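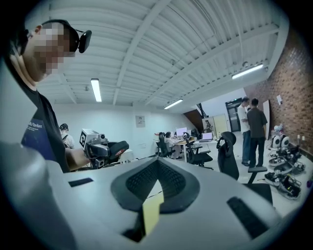
**wekurport_dan**
My sister swears we'll have a laundry robot by May. I say no way. I get paid to do chores with a hand-held gripper so a machine can learn them, and I'm slow at it myself – 300 towel folds last week and my wrist is toast.

**iolo_dafis**
Slow isn't the same as useless. Our shop has a Trekari arm loading bins all night. I'd trust it with towels.

**wekurport_dan**
Same bins, same spot every time, right? My dryer spits out a knot of socks and a fitted sheet.

**clinov77**
Gotta side with Dan. We tried one on sorting bolts and it dropped 4 out of 135. Fine for bolts, not for my grandma's plates.

**iolo_dafis**
I drop more plates than that lol. Still say two years.

**wekurport_dan**
Okay, but who does the fitted sheet?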